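Workshop and Stores Walk-round: Custton Unit, September
Walked by: Sabina Herath. Comments also by Kavinda Siriwardena, marked KS.
Key: OK / Fix / Ask

1. Front door and entrance mat
OK. The mat has stopped curling at the corner now that someone has put a new mat there. The old one is behind the door, curling.

2. Fire exit, rear
Fix. The door opens, but only as far as the bicycle. It has been a different bicycle each time I have walked this route, so I can't pin it on one person. Bar and signage fine.
KS: Bike rack is at the side of the building. It has a roof and everything.

3. Extinguishers
OK for the two in the workshop, both in date, pins and tags in place. Ask about the one in the passage, whose tag has been signed in what looks like eyeliner.

4. Gangways
Yellow lines are 1000 mm apart by the stores and should stay clear to the full width. Clear width measured at the Grarnano shelving: 890. Fix. The missing 110 is boxes of brochures for a product we no longer sell.
KS: They can go. I asked Kumarasinghe and was told "probably", and I'm taking that as a yes.

5. Shelving
OK. Load notices readable, beam clips in, no leaning. One upright has a dent at shin height, reported last time and not grown since. Top shelf still holds the Christmas tree, which is within the permitted weight and outside everyone's reach.

6. Steps and ladders
Fix. Small steps are missing a rubber foot. Taken out of use and labelled, then found back in use with the label still on. Now locked in the stores cupboard. Key is with me.

7. Bins, trays and open containers
Check for sharp edges, stains and anything left in the bottom. 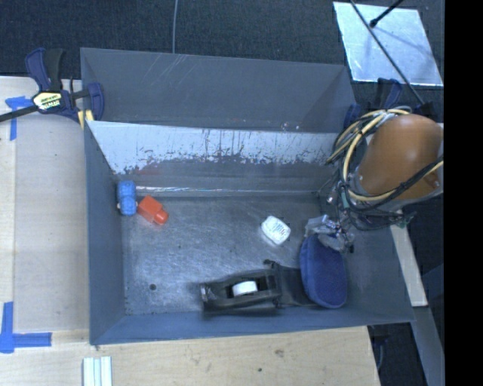

Item 7. Marks on the floor and far wall; small toy pieces inside.

Ask. Stains on the far wall should be wiped with the ordinary cleaner first, and if they stay put, write that down and leave them alone. Please don't attack them with the wire brush. The last thing to meet the wire brush was the kettle.
KS: Kettle was me. It did come up lovely.

8. Sockets, leads and extension blocks
Fix. One extension block plugged into another under the packing bench, feeding a desk fan and a phone charger. Separated. The fan now has a wall socket all to itself and the charger has gone home. Test stickers in date on the 28 items listed, though the radio isn't listed and has a sticker anyway – a different shape from ours, so I suspect it came off something else.

9. Table tops and work surfaces
Run a hand along the edges for splinters, then look underneath. Check that anything standing on the table sits flat and doesn't rock when leaned on, and that cables don't hang where a sleeve could catch them.
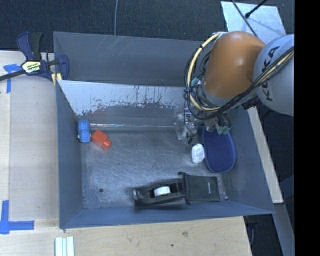

Splinters: none found. Underneath: chewing gum, two colours. Not a safety matter strictly, but I've put it down as Fix on grounds of general despair.

10. First aid box
Fix. Plenty of eye wash, no medium plasters. There are never any medium plasters. Reordered from Wunska, along with a fresh accident book, as the present one has a shopping list on the back page.
KS: Buy double. People take them for their new shoes.

11. Kitchen
Fridge OK if you don't open the salad drawer. Microwave door seal OK. Floor wet by the sink at 10 in the morning and again at 3 in the afternoon, so I think we have a slow leak at the trap. Mopped, sign put out, plumber to be rung by KS.
KS: Rung. Waiting.

12. Lighting
OK throughout, apart from the tube over the passage, which flickers whenever the kitchen fan is on. Fix.

Carried over to the next walk: items 2, 4, 11 and 12. Item 6 closed as long as I keep hold of the key.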